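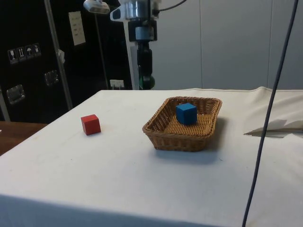

Ticket: tablecloth corner will not lie flat, right-hand side
Product: Lekau white table cloth
Category: Table linen / fit and finish
Status: Open, waiting on replacement clips
Priority: Low

Reported problem

White cloth on the display table keeps creasing at the right-hand corner. The fabric folds over on itself and lifts, leaving a gap underneath. The rest of the cloth is acceptable apart from light wrinkles along the back. Table is used for the coloured wooden cubes and the woven basket, so the surface needs to be reasonably smooth. Cubes put down near the fold tend to tilt.

Cloth was bought in October with the Handent basket. It has been washed 2 times. The fold was there before the first wash but was smaller.

Item details

Cloth: Lekau, white, plain, 132 cm wide according to the label. Length not on the label.
Basket: Handent, woven, rectangular, shallow with sloping sides.
Cubes: wooden, red and blue on the table at present. The others are in the cupboard.
Order value under the limit for automatic refund.

Log

09:10
Ticket opened. Asked for the width of the table and how the cloth is stored between uses.

09:40
Reply received. Cloth is stored folded in quarters on a shelf, under two other cloths. Table width not measured yet. Customer says the right-hand corner is always the one on the outside of the stack.

10:05
Advised to take everything off, turn the cloth through half a turn and put it back. If the fold moves to the other side, the fault is in the cloth. If it stays on the right, look at the table.

10:50
Done. Fold moved with the cloth. Table ruled out. Customer checked the table edge by hand anyway and found nothing raised or sticky. Cloth turned back to how it was.

11:15
Advised ironing the corner from the reverse side, medium heat, slightly damp. No starch for now. Leave it hanging over a chair back until fully cool before putting it on the table.

13:30
Ironed. Flat for a bit over an hour, then the crease came back along the same line. Customer notes the hem feels tighter at that corner than at the other three.

13:45
Probable cause: hem thread pulled in at the corner during sewing or the first wash. Ironing will not fix this by itself. Asked whether the hem stitches can be seen bunching.

14:20
Yes, bunched over a length of roughly 16 cm.

14:35
Two options given.
1. Unpick the bunched section and resew it by hand. Pull the fabric out flat before pinning.
2. Keep the hem and hold the corner down with Fernia cloth clips under the table edge.
Customer prefers clips. Does not want to unpick anything while the cloth might still go back.

15:10
Clips tried. The Fernia ones in the drawer are too narrow for the table top and slide off. Wider ones ordered from Aliyu, reference 2000. Delivery date not confirmed.

15:25
In the meantime: keep the cubes to the left and the basket towards the middle, away from the fold. Do not weigh the corner down with the basket, the weave can snag on the hem.

Also suggested rolling the cloth on a cardboard tube for storage. Customer has one long enough.

Notes for whoever picks this up

The wrinkles near the back are ordinary storage creases and are not part of the complaint. Please do not send the ironing instructions again.

If the wider clips do not hold, go to exchange. The customer has kept the label and the packaging. Exchange should be for the cloth only. There is no fault with the basket.

Next action: contact customer once the Aliyu parcel has arrived.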